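4.2 Legibility of print on curved containers

Flat labels have been studied in some detail, and the type sizes recommended for them are widely followed. Print applied straight to a curved body has had less attention. Bloxham's earlier work at Stistthorpe dealt only with paper labels wrapped round a straight-sided jar, where the curve runs in one direction and the reader can bring each word into view by turning the jar. On a body that curves in two directions, turning helps with some lines and makes others worse.

We therefore asked 82 adults to read short texts printed on glazed and unglazed bodies. Each person took part in two sessions, one under a ceiling lamp and one beside a north-facing window. The texts were matched for length and for how common their words were. Readers could tilt the body but could not lift it from the stand. Reading time was taken from the moment the cover was removed until the last word had been spoken, and errors were marked by a second listener who could not see the text.

Gloss had a larger effect than we had expected from the Holroyd tables, which were drawn up for matt card. Under the ceiling lamp, readers slowed most at lines close to a highlight, and several moved their heads from side to side before going on. The effect was weaker at the window. Direction of print mattered as well. Lines running down the contour were read more slowly than lines running across it, and the loss was greatest for small type set near the outer edge of the curve.

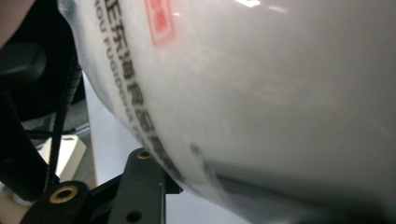 Figure 2. Bold and smaller black characters running down the curve of a glossy white surface. The lettering appears mirrored.

Colour was treated separately. Red marks with a thin outline were named correctly less often than solid black ones of the same height, and faded red did worst of all. We did not vary the background, so these results should be taken to apply to white bodies only.

Eight readers were left out of the analysis of small type because they had not brought their usual glasses. Putting them back in lengthens the mean reading time but leaves the order of the conditions unchanged. The Likard correction for repeated readings was applied throughout. Dollberg's objection that it favours short texts does not arise in the present design, as all the texts were of equal length.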